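Flidmont physical edition pushed back again

Forum index > General gaming > Release dates and delays

hexlantern
12/01/2024
So the email went out this morning. Boxed copies of Flidmont not shipping in January any more, "early spring" now. That's the third date. Digital still out as planned, so everyone who paid extra for the box gets to sit and dodge spoilers for two months while the download lot finish it.

Ordered mine the day the page went up. Order number is 721 if anyone from Dallar is reading, which they won't be.

Anyone know if you can switch to digital without losing your place for the art book? FAQ says nothing. Well it says "please see the FAQ".

mosspocket
You can't switch. Asked in November. They said the box and the download are "separate products" and I'd have to cancel and rebuy. Cancel and you lose the art book.

Order 651 here so I'm a bit ahead of you in the queue, for all the good it does.

Tarn_and_Feather
Unpopular opinion but I don't care. It's a tactics game. I've got four of them half finished on the shelf. It can come out in summer for all it matters to me.

What does bother me is them doing the email at six in the morning with "exciting news!" as the subject. Come on.

hexlantern
Yes the subject line!! I thought it had shipped. Got all the way to paragraph three.

grublet
What's the reason this time? Didn't get the email, mine's a shop preorder

hexlantern
Pasting the bit that matters:

"During final checks we found an issue with the printed manual that we were not happy to send out to our supporters. The manual is being reprinted and boxes will be packed once it arrives."

That's it. No date for the reprint, no nothing.

grublet
The MANUAL? Delayed two months for a manual?

duskwhistle
I mean the manual is half of why I bought it. The Lalholm one had the whole bestiary in with the little pencil drawings, and the map on the back cover. If it's the same people doing it I'd rather they got it right.

Tarn_and_Feather
Lalholm manual was lovely, agreed. Still got mine. Spine's gone.

pike_on_toast
Disagree with all of this sorry. A printer mistake gets caught at the proof stage. If you're finding it in "final checks" then nobody looked at the proof. I've worked in a print shop, reprint of a booklet that size is a couple of weeks tops, it's not a two month job. Something else is going on. My money's on them not having the cartridges.

mosspocket
You don't know what size the booklet is though

pike_on_toast
It's on the store page. 40 pages, stapled. It's a leaflet.

duskwhistle
40 pages is a leaflet?? what are you reading

pike_on_toast
You know what I mean. It isn't a hardback. Nothing to it.

Jasper Coppens
Hello, I do some of the German and Dutch text for Dallar, freelance, so I don't speak for them and I'm not going to say anything I'm not meant to. But the cartridge thing isn't right as far as I know. There was a text problem in the manual. It's boring. Two languages had been swapped over in one chapter. I was told when it was found and I was not happy either.

As for why it takes as long as it does, I really don't know, I only do words.

hexlantern
Oh that's useful, thank you. Why couldn't they just put that in the email?

Jasper Coppens
Not my department!

pike_on_toast
Fair enough on the cartridges then. Stand by the rest. Someone signed off a proof with a chapter in the wrong language.

grublet
tbf I'd sign off anything by page 30

Tarn_and_Feather
So could they not send the game now and post the manual later? Stick it in an envelope. I'd take that.

mosspocket
Postage twice on every order, they'd never. And you know half the people would moan that the box came with no manual in it. I'd be one of them.

duskwhistle
Same. I want to open it once and have everything there.

hexlantern
I'd have taken the envelope. At least offer it. Put a tick box on the account page, send it now or wait, done. The ones who want it perfect can wait.

duskwhistle
Then you've got two piles of orders to keep track of and this is a company that can't link to its own FAQ

hexlantern
ok that's a good point

vannikov_jr
Coming in from the other side, I cancelled last night before the email even went out. Had a feeling. Refund took ten minutes. Played the demo twice and the second time I noticed how slow the enemy turns are, you can't speed them up, you can't skip, you just sit. Fourteen wolves all taking a step each. Will get it in a sale.

Tarn_and_Feather
There is a speed up. Hold the left shoulder button. It doesn't tell you anywhere.

vannikov_jr
You are joking

Tarn_and_Feather
Not joking. Someone found it on the first day of the demo, it's in the demo thread somewhere near the start.

grublet
probably in the manual

vannikov_jr
I've cancelled a game over this

mosspocket
Rebuy it, you'll be order nine thousand and something.

quillback
Does anybody know if the Frimpong chapter is in the base game or is that the add on? Seen both. The trailer had him in it as a party member but the store page lists him under extra content.

duskwhistle
He's in the base game as a guest. Joins for the bridge fight then buggers off. The add-on has him as a full character with his own skills. That's from the stream in November.

quillback
So you get him for one fight. Right. So that's the thing I was most looking foward to and it's extra.

duskwhistle
I think it's a few fights? The bridge is in parts.

pike_on_toast
Selling the best character separately in a game that isn't out. Lovely stuff. And is the add-on in the box? No. I checked. It's a code, and the code runs out at the end of the year, so if the box slips any more you've got less time to use it.

hexlantern
Hang on does it really run out

pike_on_toast
Small print under the picture of the tin. "Code valid until 31 December". Doesn't say the code moves if the date moves.

mosspocket
That's normal, they all have that. You'd put it in the day it turns up anyway.

pike_on_toast
Normal doesn't make it good. Collectors don't open the thing.

mosspocket
Collectors who don't open the thing don't want to play the add on do they

pike_on_toast
Some of us buy two.

Tarn_and_Feather
I think we've found where all the stock went

grublet
Shop just rang me back. They've got 14 copies coming in total and they still have it down for January on their system. Told him about the email and he said "what email". So shops haven't been told. If you've preordered in a shop, ring them.

hexlantern
Brilliant. Great. Is it the same version as ours or the plain one?

grublet
Plain one, no tin, no art book. Has the manual though so same problem I'd guess. He's going to ask the distributor and ring back. He won't.

quillback
My shop said the same, January, no changes. I'm going to leave it with them. If it comes early it comes early.

duskwhistle
If the shop ones come out first with the wrong manual then that's the rare one, just saying

pike_on_toast
Now you're talking.

mosspocket
Oh for god's sake

Jasper Coppens
Please do not collect my mistake. (It wasn't my mistake. But still.)

hexlantern
Right, update from support, they actualy answered. Summary because the whole thing is long:

You can't swap to digital, same as mosspocket said. You can cancel up until packing starts. If you cancel you go to the back. Code expiry "is being looked at". No reprint date. Asked about shops and they ignored that part completly.

So I've left the order in. Will probably cave and buy the download as well, which I suppose is what they want.

Tarn_and_Feather
Don't do it. Play Lalholm again. You never did the lighthouse ending, you said so in the backlog thread.

hexlantern
I did not need reminding of the lighthouse ending. Forty turns holding a staircase with two archers and a cook

vannikov_jr
The cook is the best unit in that game and I will argue this with anybody.

duskwhistle
Cook is fine until the second boss then she's dead weight. You want the ferryman.

vannikov_jr
The ferryman can't climb! It's a STAIRCASE

duskwhistle
You park him at the bottom. He blocks. That's the whole point of him

vannikov_jr
He blocks for one turn and then he's a corpse at the bottom of some stairs. New thread. I'm making a new thread.

mosspocket
Mods can we keep this one on the delay please. I'll put the new date in the first post of the release list once there's one to put. It's down as "spring?" with the question mark for now.

grublet
Shop did ring back. Fair play to him. Distributor says they know nothing, January until told different. I'll post if mine turns up.

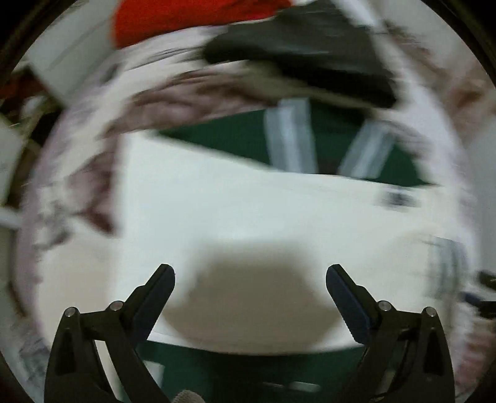

Two black gripper jaws over a white sheet, background blurred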